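La torre del trastero

Llevaba desde junio prometiéndome que abriría el ordenador viejo, el que fue pasando del despacho al pasillo y del pasillo al trastero. Por fin le he dedicado una tarde entera, con café y la radio puesta (ya sabéis que yo sin radio no desmonto ni un enchufe).

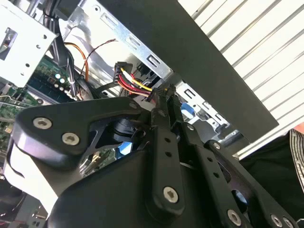
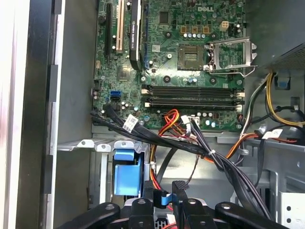
Lo que más me entretiene siempre son los cables. Soy de las que les ponen una etiqueta a cada uno y luego no entienden su propia letra, así que esta vez me he comprado un rollo de las Fukon, 18 euros, que me parece una barbaridad, pero pegan de maravilla. Los tornillos van a una cajita de caramelos con 6 huecos, y el destornillador es el Stöckli de toda la vida, el del mango mordido.

Ahora me falta buscar un procesador y memoria de segunda mano sin pasarme de 200 euros. Quiero que me sirva para guardar las fotos de la familia y poco más, ¡no le pido milagros! Si alguno tiene módulos olvidados en un cajón, que me escriba, que se los cambio encantada por mermelada de higos. Me quedan 5 tarros.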